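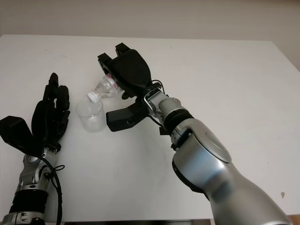 Manchas en mesa blanca mate, ¿cómo las saco?
Preguntado por Iara Paredes el 14 de junio de 2024

Hola, tengo una mesa blanca mate desde marzo y ya tiene algunas marcas. Puntitos oscuros, una manchita medio marrón que creo que es café. Probé con agua y jabón, nada. Un amigo me dice acetona pero me da miedo. La marca es Manari, no trae instrucciones de limpieza ni nada. Alguien sabe??

2 respuestas

Riltik
Acetona NO. En mate te deja un cerco brillante y eso ya no sale. Bicarbonato con poquita agua, que quede pasta, la dejas 2 minutos encima y retiras con paño de microfibra sin apretar. Después otro paño húmedo y secar bien. Prueba antes por debajo, en una esquina. Si sigue la marrón, alcohol rebajado al 50 % - un toque y fuera.

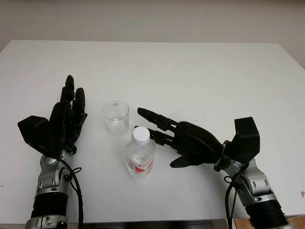
Lo de la esponja mágica depende, a mí me fue bien en la cocina pero lija un poco, yo no la usaria a diario. Y nada de cera ni abrillantador, en mate quedan rodales.

Cáceres
yo uso Ustex, el de spray, y va bien. Lo venden en cualquier ferreteria. Lo del bicarbonato no lo probé

Comentario de Iara Paredes
Gracias! Pruebo el bicarbonato el finde. El alcohol, ¿vale el de farmacia?

Comentario de Riltik
Si, el normal. Mitad agua mitad alcohol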